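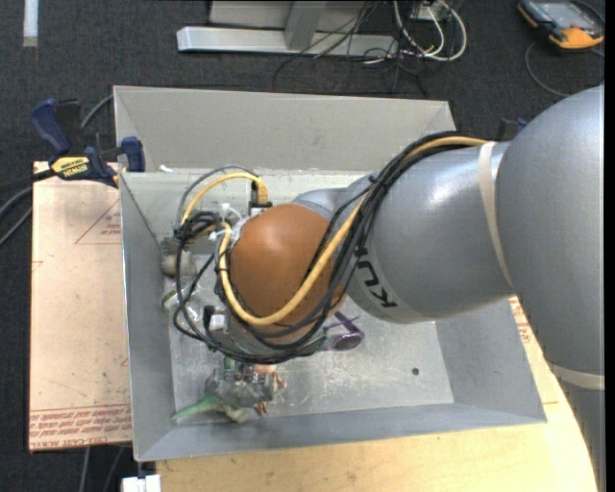 Plernano will stop picking up mixed small junk at the curb in January and send people to drop-off points instead. Council voted it through just before 10 last night, after a long meeting and a short break for the fire alarm (false). Old hinges, dead flashlights, broken handles, the contents of the kitchen drawer. None of that goes in the blue cart any more. Town wants it loose, no bags, in an open gray metal bin, rectangular, the sort with a small collection of odds and ends sitting in it. Bags are the big complaint from the hauler and they came up all night.

First drop-off point is the lot on Simard Road, behind the old feed store. Second is the north gate at the Ada Street yard. A third was supposed to go by the library but that got pulled from the plan last week over parking. May come back in spring.

Both sites open at 7 in the morning and close at 6. No overnight drop-off for now. Gates locked.

Aketti, the company that has run collection in Plernano through three contracts, asked for the change back in the summer. Their letter to the council said small loose items were getting stuck in the sorting line and that loads were being turned away at the transfer station. Rejected loads get billed back to the town. The letter counted 12 since last January. Cost was not in the letter and the town manager's office did not have a number by the time we went up with this. We have asked again.

What changes for residents. Blue carts still go out on the same week. Paper, cans, bottles, tubs, same as now. Large items still by appointment, one a month per address, call the yard. Batteries and paint stay separate, as they allways have been, and go to the cage inside the Ada Street office during staffed hours. Please don't throw batteries in with the small stuff. There was a cart fire on Simard in the fall and the town thinks a battery did it.

What goes in the new bins: anything small that isn't food, glass, liquid, a battery or a light bulb. If it fits in a shoebox it counts as small. That was the wording in the end. The first draft had a weight limit and a list two pages long, and Councilor Gwenllian Eynon got both taken out.

"People are going to stand there in the cold with a coffee can of screws and they're not going to read two pages," Eynon said. She also asked for signs with drawings on them. Staff said yes to the drawings, probably by February.

The vote was five to two. Rhydian Lougher voted no and spoke for some time before doing it. His main point was distance. From the far end of the river road it is a 20 minute drive to Ada Street and there is no bus out there after the morning run.

"You're taking a thing people already pay for and making them drive to it," Lougher said. "My neighbor is 84. She's not going to Ada Street with a bag of door knobs. It's going in the trash."

He wanted a truck to make a loop of the outer roads once a month. Motion failed, four to three. He said after the meeting he'd bring it back in the budget talks, and that he would keep bringing it back.

There is a fine. Putting small junk in the blue cart after the start date gets a tag the first time, a second tag the next, then $25. Cart can be left unemptied with any tag. The draft had $50. Several people in the room were loud about that, and it got cut in half in about a minute with no real debate. Renters: the fine goes to whoever's name is on the collection account, so in a lot of buildings that's the landlord. Nobody on the council had a good answer on what happens with the big shared dumpsters behind the Mill apartments. Staff to report.

Public comment ran long. Eleven speakers signed up, more spoke. A man from Cutler Lane wanted to know why he couldn't use a paper bag, seeing as paper is recyclable. Answer from the yard supervisor: paper bag tears, gets wet, wraps around things, same trouble as plastic. Tip it out, take the bag home. A woman who runs a repair table at the Saturday market asked if people could take things out of the bins as well as put them in. Good question, and it took a while. Short answer is no. The town attorney said once it's in there it belongs to the town. Longer answer is that there may be a take-what-you-want shelf at Ada Street if somebody works out where to put it. Eynon liked the shelf. Lougher liked it too, the one thing all evening they lined up on.

Scrap sellers asked about the metal. Under the new deal the metal that gets sorted out is sold by Aketti and the town gets a share of the money. Share wasn't read out. It's in the contract, which is on the town web site under Public Works, then Agreements, then scroll, it's a long way down. We'll have the figure in the next piece if we can make sense of the table.

On the money side, the town is putting up $2000 for signs and a mailer. The mailer goes to every address on the collection list with the December bill. If you pay online you still get the paper one. If you don't have it by the new year, copies at the town hall front counter and at the library. There was a question about translating it, and the clerk said Spanish is already done and Portuguese is at the printer.

487 households answered the survey the town ran over the summer. A little over half said they'd use a drop-off point "sometimes" or "often." A fifth said never. The rest skipped the question or wrote something in the box. Staff read out a few of those. One said "depends where." One was a complaint about a streetlight, and the streetlight has been passed along.

Some history for anyone new. Plernano had a drop-off lot once before, on the same Simard Road site, and it closed after people started leaving couches. Mattresses too. By the end the town was paying to haul the lot out every week. That's the reason for the locked gates and the staffed hours this time, acording to the supervisor, and also the reason the bins will be kept inside the fence. Neighbors on Simard Road have not forgotten. Four of them were in the second row and they wanted to know who to call. Number for the yard will be on the gate.

Eynon said she would stop by both sites in the first week and see how it was going. Asked if there was a plan for what happens if it goes badly, she said the council gets a report in April and can change the hours, the sites or the fine at that point without starting over. Contract with Aketti runs two more years either way.

Also at the meeting, quickly. Skating pond opening put off until the ice is measured. Bids are in on the town hall roof, three of them, all over budget. Dog licenses up a dollar. The crosswalk at the middle school got its money and the paint goes down when it's warm enough for paint to stick. Minutes from the last meeting approved with one fix, a misspelled street.

Next regular meeting is the second one of the month, 7 p.m., upstairs room, elevator is working again. Budget talks start then. Lougher's truck loop is item six on the list as it stands this morning.

Questions on what counts as small, call the Ada Street yard between 8 and 4. They'd like you to have the thing in front of you when you call.

Corrected at 9:40 a.m.: an earlier version had the Simard Road site opening at 8. Both sites open at 7.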